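Skirnitora Tischstation Küche - Arbeitsplatz zum Aufzeichnen von Demonstrationen

Artikelgruppe: Datenerfassung, zweiarmige Stationen
Stand: September 2022
Lieferform: Station ohne Roboterarme, Objektsatz Twal enthalten

Die Tischstation Küche ist für Labore gedacht, die Beispiele für lernende Steuerungen selbst aufnehmen. Geliefert werden Tisch, Kamerahalter, Objektsatz und die Aufnahmesoftware Trurkus. Die Arme stellt der Kunde. Vorgesehen sind zwei Arme mit Parallelgreifer, die an der Tischkante montiert werden, auf eigenem Sockel oder am mitgelieferten Profilrahmen. Andere Greifer sind möglich, müssen aber vor der Bestellung mit uns abgestimmt werden, damit die Kalibriervorlage passt.

Aufgezeichnet wird immer die ganze Episode, vom Startsignal bis zur Freigabe durch die bedienende Person. Trurkus speichert Gelenkwinkel, Greiferöffnung und alle Kamerabilder mit gemeinsamem Zeitstempel. Die Bildrate beträgt 30 Bilder pro Sekunde je Kamera. Abgebrochene Episoden werden nicht gelöscht, sie landen in einem eigenen Ordner und können später als Fehlversuche verwendet werden. Wer das nicht möchte, schaltet die Ablage in den Projekteinstellungen ab.

Der Objektsatz Twal besteht aus Gegenständen, wie man sie in einer Küche findet: Geschirr, Becher, Ständer, Körbe und Lebensmittelattrappen. Wir haben bewusst Teile mit unterschiedlichem Anspruch an den Griff gewählt. Maiskolben im Korb lassen sich an vielen Stellen fassen, ein Teller im Abtropfgestell nur am Rand, und durchsichtige Becher sind für viele Tiefenkameras schwierig. Die Anordnung auf dem Tisch wird vor jeder Serie neu gewürfelt. Trurkus zeigt dazu einen Aufbauplan auf dem Bildschirm, nach dem der Tisch bestückt wird.
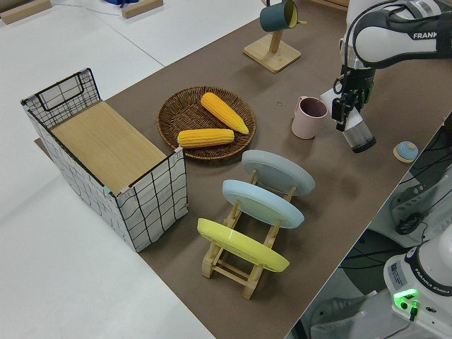

Wir nehmen seit dem Frühjahr mit der Station auf, und die durchsichtigen Becher waren bei uns der Punkt, an dem die ersten Modelle ausgestiegen sind. Mit mehr Episoden wurde es besser, aber wir mussten auch das Licht ändern. Ein Hinweis dazu in der Anleitung wäre gut gewesen. - Cener

Der Hinweis ist inzwischen in der Anleitung enthalten, Abschnitt Beleuchtung. Wir empfehlen diffuses Licht von zwei Seiten und eine matte Tischoberfläche. Spiegelnde Stellen auf dem Tisch stören die Aufnahme nicht grundsätzlich, sollten aber nicht in jeder Episode am selben Ort liegen, sonst orientiert sich das Modell unter Umständen daran.

Kameras

Die Station arbeitet mit mindestens zwei Ansichten. Eine feste Kamera steht seitlich oder über dem Arbeitsbereich und erfasst den ganzen Tisch. Die zweite blickt aus Kopfhöhe auf die Fläche, also ungefähr so, wie eine Person am Tisch stehen würde. Zusätzliche Kameras am Handgelenk können angeschlossen werden, die Halter dafür sind Zubehör. Nach jedem Umbau ist die Kalibrierung zu wiederholen. Sie dauert 10 Minuten und läuft ohne Eingriff, sobald die Kalibriertafel auf dem Tisch liegt.

Aufgaben

Zum Lieferumfang gehören 83 Aufgabenbeschreibungen in Textform, jeweils mit Startzustand und Zielzustand. Die meisten sind kurz, etwa einen Becher vom Ständer nehmen und auf den Teller stellen. Ein kleinerer Teil verlangt beide Arme gleichzeitig oder bezieht Möbel und Geräte ein, zum Beispiel eine Schublade oder die Tür eines Miniofens. Die Geräte werden ohne Netzanschluss verwendet. Eigene Aufgaben lassen sich als Textdatei ergänzen, das Format ist in der Anleitung beschrieben.

Für eine neue Aufgabe rechnen wir mit 200 Episoden, bevor sich ein Training lohnt. Bei zweiarmigen Aufgaben kann es deutlich mehr sein. Wichtiger als die reine Menge ist nach unserer Erfahrung, dass Lage und Ausrichtung der Gegenstände wechseln und dass mehrere Personen die Arme führen.

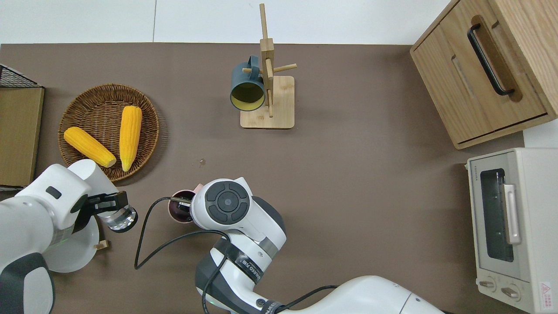 Tischstation Küche, Ansicht der Kopfkamera: beide Arme über der Fläche, links der Korb mit den Maiskolben.

Aufstellung und Pflege

Der Tisch braucht einen ebenen Boden und sollte nicht direkt am Fenster stehen. Kabel der Arme werden nach unten geführt - wo das nicht geht, genügend Schlaufe lassen und den vollen Bewegungsbereich einmal langsam abfahren. Der Objektsatz wird mit einem feuchten Tuch gereinigt. Holzteile bitte nicht einweichen. Beschädigte Gegenstände können einzeln nachbestellt werden, dabei kann der Farbton vom ursprünglichen Teil abweichen.

Nicht enthalten

Roboterarme, Greifer, Rechner für das Training, Kamerahalter für das Handgelenk.

Lieferung

Neue Bestellungen werden ab Dezember ausgeliefert. Der Objektsatz Twal ist auch einzeln erhältlich und sofort lieferbar. Anfragen bitte mit Angabe des Armtyps und der verfügbaren Stellfläche.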